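游记 > 周边一日 > 参观见闻 > Korkow

在 Korkow 看人教机器收桌子

三月里去 Korkow，本来是冲着老城那条卖笋的巷子去的，彭桂兰在电话里顺口提了一句，说 Zirnach 公司星期五开放参观，名额还有几个，问我要不要一道去。我对机器人这一行一窍不通，家里最先进的电器是一台会唱歌的电饭锅，不过听说能进去看人家怎么“教”机器，心里就痒痒的，当场答应下来，笋的事情往后放。

从车站出来要换一趟小巴，车开得很慢，沿途停了好几回，有一回是为了等一位大娘把她的两只篮子搬上来，全车人都伸手帮忙。小巴停在一排香樟树底下，树后面就是 Zirnach 的楼，灰扑扑的，不挂大招牌，门口的牌子小得我走过了头，又折回来。桂兰已经在里面了，手里端着一次性纸杯，见我就笑，说你怎么还是穿这件外套（这件外套我穿了好多年，她每次都要说）。

同一批进去的连我们一共 14 个人，有带着孩子的，有两位退休的中学老师，还有一个从外地专门赶来的小伙子，本子上记得密密麻麻。带队的是吕德明，人瘦瘦的，说话不快，走几步就回头看看队伍有没有落下谁，这一点我很喜欢。他先把我们领进一间小会议室，讲这一天能看到什么，哪些地方可以拍照，哪些地方要轻声。轻声是因为隔壁在干活，有人一说笑，干活的人容易分神，手上一快一慢，那一遍就要重来。

吕德明管他们做的事情叫“攒例子”。这三个字我一听就懂了。我外婆教我包粽子也是这样，她从来不讲道理，就是包一个给我看，再包一个，包到我自己会了为止。机器要学收拾屋子，也得先看人收拾许多遍，只是它看的方式和我们小时候趴在桌边看不一样：它要从那只手的位置去看，看见夹子怎么靠近一样东西，什么时候张开，什么时候合上，东西离了桌面以后往哪里走。所以他们让人手里握着夹子干活，镜头就装在夹子上，夹子走到哪里，看到的就是哪里。他们把这批家务的内容起名叫 Dong，我问为什么叫这个，他说是当时一起商量的同事觉得念起来响亮，咚的一声，像东西落地。我听了半天没接上话，桂兰在旁边乐得不行。

会议室里还坐着一位 Tyson Chisholm，负责看录下来的东西合不合用，中文说得很慢，但每个字都清楚，还带一点北方口音，后来知道他在北方念过书。他给我们看了一份任务单，一页纸，写得像菜谱：桌上放什么，桶放在哪一边，左手先动还是右手先动都不限，开始之前两手停在哪里，结束的时候停在哪里。我最喜欢单子末尾那句话，写的是“按你在家里的习惯收”。为了这句话他们还争过一阵子，有人希望规定得细一点，这样整齐，后来定下来还是由着各人的习惯，机器将来要去的是各家各户，各家各户的人收桌子本来就各有各的收法。

听完这些，我们就分两拨去看了。我和桂兰跟着吕德明走前面那一拨，穿过一条走廊，脱鞋换上蓝色的鞋套，走廊尽头那扇门一开，大家都不由自主地把声音压低了。

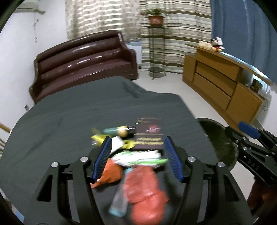

收零碎东西是 Dong 里面最考验耐心的一项，这是雷春华告诉我的，她做采集做得久，手也稳，说话的时候两只夹子就那么提着，好像提着两根毛衣针。我原先以为难的总该是重的、大的，搬个箱子、挪把椅子之类，她直摇头，说最磨人的就是揉皱了的包装。像深灰桌布上那一堆，黄的、橘红的、白底带绿的袋子挤在一处，有的还一半叠在另一半上面，夹这个就带起那个。旁边那个深棕色的长方盒子反倒省心，边是边，角是角，夹子的蓝垫子贴上去，用多大力气心里有数。袋子就没有这样的准头了，它软，夹之前是一个样子，夹住又是一个样子，提起来再变一个样子。她说有的人一上手就想从最上面的开始，有的人习惯从靠自己这边收起，也有人一定要先把大件拿走，好让小的露出来，各种次序她都欢迎，收回来的例子才有宽窄。

我站在那里看了很久，腿都站酸了也舍不得走开。看人干活这件事有一种说不出的安心，小时候我就爱看修鞋师傅、看弹棉花的，一看能看一个下午。用两只夹子干活的人，起初总归有些笨，手腕不知道该往哪里转，过一会儿肩膀松下来，动作就圆了。春华说带新人的时候她不许他们头一天就录，先让他们拿夹子夹花生、夹手帕、夹空的火柴盒，夹到不想着夹子了再说。她讲起自己刚来的时候也闹过笑话，晚上回家吃饭，拿起筷子，手却不由自主地做了一个合夹子的动作，把她女儿笑得趴在桌上。

屋子本身我也喜欢，收拾得像哪位亲戚家的客厅，沙发、花架、窗帘一样不缺。我悄悄问吕德明，为什么不弄一间干干净净的白屋子，省得镜头里花花绿绿的。他说白屋子他们也有，在楼上，早先就在那里录，录出来的东西看着漂亮，可是换一间屋子，机器就发懵，连桌子边在哪里都要想一想。家里是什么样，例子里就该有什么样，窗外的光会变，窗帘有深有浅，桌布会起皱，这些都要让它见识见识。我想起我们家那块桌布，铺上去就没有平过，顿时觉得很有面子。

参观的孩子里有个小姑娘，扎两根辫子，从头到尾盯着柜子上的米老鼠，她妈妈拉了她好几回。后来春华歇手的时候，让她握了一下备用的夹子，教她一张一合地去夹一团纸。小姑娘力气不够，两只手一起捏，捏住了就大叫一声，全屋的人都跟着笑。吕德明也不拦，笑眯眯地看着，说小孩子拿东西的办法最多，可惜他们只请成年人来做。

接下来轮到我试。我夹一只揉成团的纸巾，夹了三回才夹起来，举到半空又怕掉，胳膊绷得像根木头。放下的时候倒是松了口气，手心里都是汗。春华在一旁说不错不错，这种迟疑也有它的用处，人到了拿不准的时候会慢下来，机器也该晓得什么时候要慢。我觉得她多半是安慰我，可是听着舒服，就当真的收下了。桂兰比我强得多，她从前做过裁缝，眼睛和手是连在一起的，一上去就夹得又轻又准，春华问她愿不愿意来兼半天的工，她嘴上说哪里有空，回来的路上却提了好几遍。

上午这一场录下来 85 遍。我原以为录完就算数了，吕德明说还早着呢，这只是收进筐里的菜，还没有择过。择菜的屋子在楼下，我们喝了口水，歇了歇，就跟着他下去了。

楼下那间是 Tyson 的地方，一排屏幕，窗帘拉着，比楼上暗一些。和他搭班的是方卫东，头发花白，戴着老花镜，从前在厂里管过质检，退下来以后被老同事叫到这里，坐下就没有走。他们用的一套软件叫 Bradinier，左右两只夹子的画面并排放着，下面拖着几条弯弯曲曲的线，一条是夹子张开多大，一条是手走得多快，还有几条我没有记住。方师傅一边看一边把进度条来回拖，拖到哪里停住，就在旁边敲一个短短的标记：靠近、夹住、提起、放开。他敲得很轻，像怕吵着屏幕里的人。

他最在意的是两只夹子的时间对不对得齐。左手那边看见东西松开了，右手那边也得在同一刻看见，差了一点点，机器学到的就是两个人各干各的。开始录之前，春华她们会把两只夹子凑在一起碰一下，就像拍电影打板，方师傅便拿这一下来对。我问他要是忘了碰呢，他把老花镜往上推一推，说那就苦了我这双老眼睛了，只好一点一点去找，找别的两边都看得见的动静。

挑剔归挑剔，他讲起那些例子来像讲自家的晚辈。哪个人手快，哪个人爱在空中停一停，哪个人收到最后总要把夹子再往桌上探一探，看还有没有漏的，他不看名字，只看手势就认得出来。他还说镜头跟着手走，看久了会头晕，所以他每隔一阵就要站起来，去窗边把帘子掀开一条缝，看一会儿外面的树。我陪着他看了一会儿。树上有只灰喜鹊，跳来跳去，方师傅说这只是老相识了。

从桌上夹起来只是一半的活，另一半在桶那里。我以前从没想过往桶里放东西还有讲究，我自己在家都是远远一丢，丢不中再去捡。他们的单子上写得明白，要送到桶口上方再松开，不许抛。夹子伸过去以后，桶里的东西会把画面占去一大块，桌子只剩旁边一角，机器得记得自己从哪里来，待会儿还要回哪里去。Tyson 说早先他们只留夹东西那一段，后头的都剪掉，觉得松手有什么可学的呢，结果机器夹是夹得起来了，举着东西在半空里转，不知道怎么放手。后来他们就把整趟都留着，去一趟，回一趟，一点不剪。我听了觉得这机器怪可怜的，像刚到人家家里做客的孩子，手里拿着橘子皮，不敢问往哪里扔。

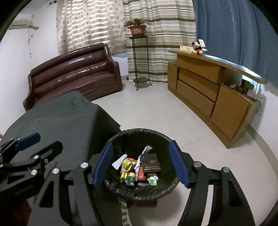

一遍没有做好，掉了东西或者夹空了，录下来的还能留着用吗？

要看后面有没有补救。掉了以后又捡起来放好的，照样留下，另外做上标记，机器可以从里面学到失手以后该怎么办；掉了就停在那里，或者人中途走开了的，会挑出来放在一边，不拿去教它。两只夹子的画面对不上时间的，也挑出来，能修的修，修不好的重新录一遍。

那位从外地来的小伙子把这一段全抄在本子上了，抄完又追着方师傅问了许多，什么桌子高矮要不要换，桶要不要挪地方，光线暗了算不算。方师傅一一地答：桌子会换，桶也会挪，有时靠左有时靠右，东西每一遍都重新撒过，不许摆得和上一遍一样。撒东西的人也有学问，生手总爱撒得均匀，好像在铺砖，熟手就随便得多，哗地一倒，该叠的叠，该翻的翻。他们现在轮着用的摆法单子有 6 种，过一阵就换新的，怕人做熟了，闭着眼睛都能收，那样收来的例子就全成了一个模子。

中午饭是在他们食堂吃的，开放日的参观者每人发一张饭票，菜很家常，我要了雪菜豆腐和一块大排，汤随便盛。桂兰嫌大排咸，我觉得正好，外面走了一上午的人就想吃点咸的。春华端着盘子过来和我们一桌，我趁机问她，天天收桌子，回家还愿意收吗。她说愿意的，只是现在收的时候老要留心自己是怎么收的，先拿哪个后拿哪个，以前从来不想，如今一想就慢。她丈夫说她洗碗像在给人上课。

吃饭的时候还聊到一件我一直惦记的事，就是这么攒下去，攒到多少算够。春华说这个要问 Tyson，Tyson 端着碗从隔壁桌探过身来，说头一回拿去教机器的那一批，挑完剩下 222 遍，只教收桌子这一件，教完以后拿到录过的那间屋子里去试，像那么回事，换了一间屋子就开始犯糊涂。所以现在他们不大肯在一间屋子里录得太久，录一阵就借别的屋子去录，同事家里也去过，方师傅家的厨房就被他们占过一个周末，方师娘一边嫌他们碍手碍脚，一边给他们煮了一大锅银耳汤。

下午看的是机器自己动手。地方在另一头，隔着一道矮栏杆，大家站在外面看。我带着那么多“例子”的印象过去，再看那两条机械臂，眼光就不同了，总在找春华的影子。它伸过去的时候有点犹豫，在一只皱袋子上面停了停，挪开一点，再下去，夹住了。小姑娘在栏杆外面替它数拍子。那只袋子送到桶上方，松开，落了进去，大家鼓起掌来，鼓得稀稀拉拉又很真心，像在学校里看汇报演出。再下一件它夹空了，夹子合上，里头什么也没有，它又照样去桶边走了一趟，很认真地松开。这回大家笑了，吕德明也笑，说这就是我们还要接着攒的缘故，夹空了的例子还太少，它还不大会看自己手里有没有东西。

我倒觉得这个样子很眼熟，我经常走到厨房，站在那里想自己是来拿什么的。

给想去的朋友说几句实用的。参观要提前报名，报上了会有人打电话确认，电话不接就算放弃，所以那几天陌生号码也请接一接。小巴在车站北口上车，别走南口，南口那一路是去水库的，我差点就坐上去了。鞋要穿好脱的，里面要换鞋套，我那双系带的靴子让一队人等了我好一会儿，怪难为情的。采集的屋子里可以拍照，闪光灯要关掉，Bradinier 的屏幕不可以拍。带孩子去完全没有问题，春华她们对孩子极有耐心，只是站的时间长，太小的孩子会闹着要坐。食堂的汤可以添。

出来的时候天还亮着，桂兰说现在赶去老城，卖笋的可能还没有收摊。我们就又坐上那趟慢吞吞的小巴，车上人不多，她靠窗，我靠过道，她一路上两只手放在膝盖上，一张一合的，还在琢磨夹子。到巷子里果然还剩最后一个摊子，笋是早上挖的，带着泥，摊主要收摊了，把剩下的一堆全塞给我们，价钱便宜得让人不好意思。回家以后我剥笋，壳堆了一桌子，我先收大的，再把小的拢到一块儿，收到一半想起单子上那句“按你在家里的习惯收”，就停下手看了看，才晓得自己一向是从左边收起的。

吕德明走之前给了我一张纸条，写着下一回开放的报名电话，压在我家冰箱上的磁铁底下，有兴趣的朋友可以来问我要。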